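Bramaris grid table cover

I've had mine on the kitchen table for 7 months now and I still love it! It's the beige one with the thin pale blue lines (there's a plain one too, but it's dull). My neighbour Trinity Hutchins bought two.
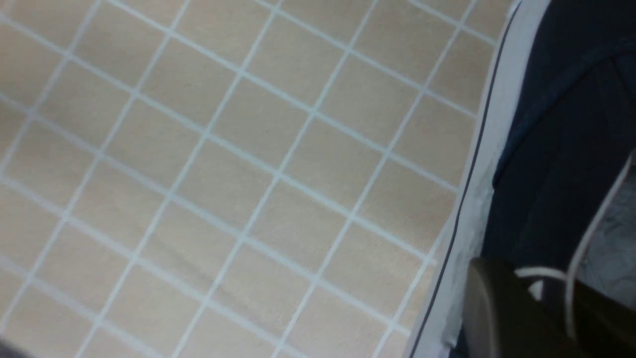 Washing and drying

Cool wash, no softener, then over the line. I don't iron mine, I just smooth it out by hand and the creases drop after a day or so – well, most of them.
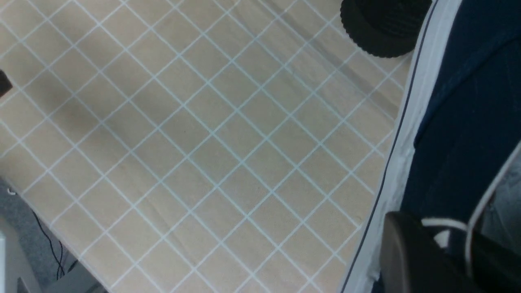

Beige grid, with a few creases

Comes in 3 sizes. Postage is free if you collect from the Nadis shop, open till four.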